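Section 4. Teaching a small chore by hand

I wrote this section for people who just unpacked the Tondale kit and want their machine to clear the kitchen by supper. I get it! I wanted the same thing. What you'll have after a good month is a machine that does one or two fiddly jobs some of the time, so pick a job you can stand to repeat.

Before you start

You need the two hand grippers, the arm you set up in Section 3, a table you can walk up to from one side, and a chore with very few parts. Folding fitted sheets is out (I tried, we don't talk about it). Washing-up is out too until somebody makes the whole thing splash-proof.

1. Clear the table completely and give it a wipe. Crumbs and coins have a way of getting into your recordings, and then the machine thinks they're part of the job.

2. Open both jaws all the way and bring one gripper down close to the top. Look at the pads before every session, not once a week like I used to. Scuffs are fine. Lifted edges and loose fibers get worse with every grab, and a toothbrush handle is thin enough to slip on them.

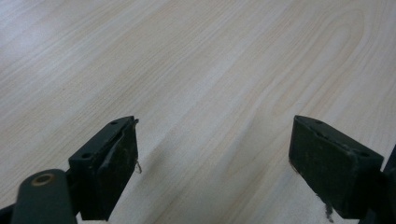
3. Swap the pads if a facing is coming away from its block. Each pad has small round holes in the top, and you want those lined up the same way on the new ones. Don't glue a facing back on. Edit Oláh glued hers and spent the evening picking dried glue out of the jaw.

Note: new pads are grabbier than old ones. If you change them halfway through a chore, start the recordings over – mixing the two gave me an arm that squeezed everything too hard.

4. Set out the chore. Mine is the bathroom cup: one clear plastic container, one toothbrush. It sounds silly next to a full load of laundry, but see-through cups are hard for machines and toothbrushes lean a different way every time you drop them in.

5. Put a gripper in each hand and do the job slowly, start to finish. Keep the spare hand low and near your side of the table when it isn't needed, and come at the cup from over the top. Watch your cable! Leave enough slack that it hangs in a loop and doesn't tug your wrist.
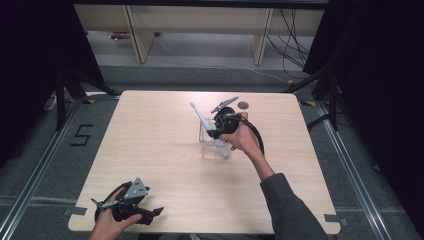
Zoltán Barta wrote in after the last version of this guide to say that I was being too gentle: his arm learned the cup in two evenings, then failed completely when he moved it to a different bathroom, and in his view no machine does a chore until it can do it in a house it has never seen.

I can't argue much with that. My own arm managed 11 good tries out of 30 on the first run, all on the same table. So do step 6 even if you're bored.

6. Move the cup between takes. Turn it, shift it, let the brush lean the other way. Do at least 4 spots before you let the arm have a go.

Caution: keep your hands off the table while the arm is running on its own. It doesn't know you're helping.

7. Save, name the chore something you'll recognize later, and go on to Section 5.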